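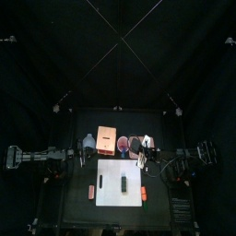
Figure 4. Two-arm cell with objects set out along the back of the table and the cutting board at the front.

Section 4: Teaching the planner your table

November 2020
By Cyprian Makowska

By now Jorkine is talking to both arms, so we get to the part I like best: giving the planner a model of the table and watching it find paths on its own!

1. Open the Farnora panel and choose New Scene. Name it after the cell. The July release lost names containing spaces, so use underscores if you are still on it.

2. Press Home Both. Stay outside the enclosure until the panel shows Idle for left and right.

3. Press Capture Background, then wait for the depth map to fill in. Dark fabric walls often come back as holes. Switch on Treat Unknown As Solid and the holes become walls.

4. Draw a box round each object in the camera view. Boxes may overlap. For clear items such as a plastic cup, set the height by hand (the depth reading goes straight through them).

5. Mark the cutting board as Surface. Anything resting on it should be marked Movable.

6. Draw a keep-out zone over every cable on the tabletop, with 60 mm of clearance.

CAUTION: The planner does not know that cables move. Redraw the zone whenever one has been shifted.

7. Set Planning Time to 3000 ms and press Plan. The two ghost arms will run through the motion on screen. It's a lovely thing to see the first time.

8. If you are happy with the preview, set speed to Slow and press Run. Keep a hand on the stop button.

NOTE: Error 281 means that the arms would meet in the middle. Turn on Take Turns and plan again. Error 322 means a target is out of reach.

Comments

Lumbantobing: Take Turns fixed 281 for me straight away. Does the keep-out zone get saved with the scene?

Cyprian Makowska: It does, as long as you press Save before closing the panel.

nidholm_lab: Step 3 cleared up a week of odd paths through our back wall. Thanks!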